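**Stedell fingertip pads, second version, for parallel grippers (set of 2)**

Updated Dec 17, 2021

If you bought the first version of these pads from us, please read this before you order again, and thank you for sticking with us! The old pads went hard sooner than they should have. A pen would sit nicely for the first few strokes, then creep upward in the grip until the fingers were pressing on the board with nothing soft in between, and one Ginora arm went on pushing until it tripped its force limit.

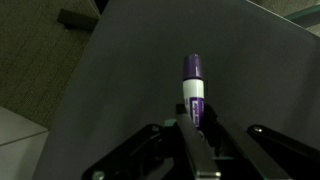
Ours crept as well, writes Glória Carrilho, and only on long vertical strokes, so we blamed the program for weeks.

That was a very fair thing to blame (we did the same, all through August). The new pads are a softer compound with a deeper groove, and they fit the Sison and Brostance fingers with the screws you already have.

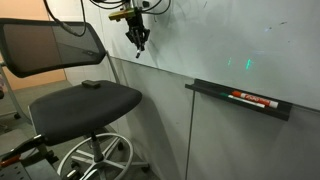 *Whiteboard wall with marker tray, gripper overhead*

Please stop the arm and lock it out before you change pads, even if it's only a quick swap. Keep the approach speed low for the first run, and move stools and loose cables well clear of the path. If the pen shifts at all, stop and reseat it by hand with the power off.

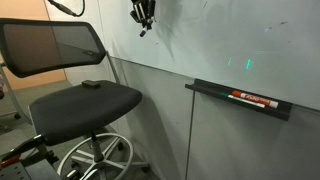 One customer asked whether the old pads could be kept as spares, and we'd rather they weren't. Send them back and we'll take 4 dollars off the new set.

Part 340: narrow fingers
Part 435: wide fingers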